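Natitz shows quiet patrol boat at August open day

Natitz brought its uncrewed patrol boat out in public for the first time last month. The Porker is a low gray hull, 8 meters long, built to sit off a harbor mouth for days and listen for divers and small submarines. It has no cabin and no radar mast. Most of what it does happens under the waterline, where a towed line of microphones trails behind it.

Ese Akpan, who runs the trials, told visitors the boat had spent 61 hours on station in its longest test so far. It came home with a fouled propeller but kept sending reports until the battery reached its reserve.
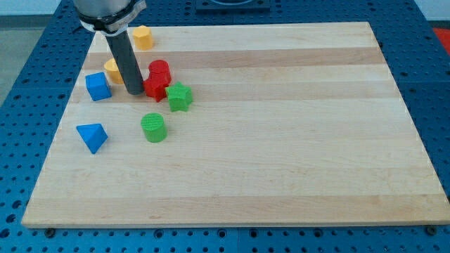
The Porker carries no weapons. Any contact it picks up goes to a crew on shore, and they decide whether to send a manned boat. Akpan said four operators can cover a full day in shifts, with one person able to watch two hulls at a time.

Not everyone was convinced. Fatima Ibrahim, a former sonar instructor, asked how the microphones cope with fishing traffic, and was told that sorting engine noise from real contacts is still the hardest part of the work. A software update due before winter is meant to help. She also asked about recovery in rough water — the present method needs a crane and a calm sea.

A second hull, named Arik, is being fitted out at the Ekwueme yard and should join the trials once its batteries pass inspection.

Contact the newsletter desk | Copyright Natitz Harbor News | Back to top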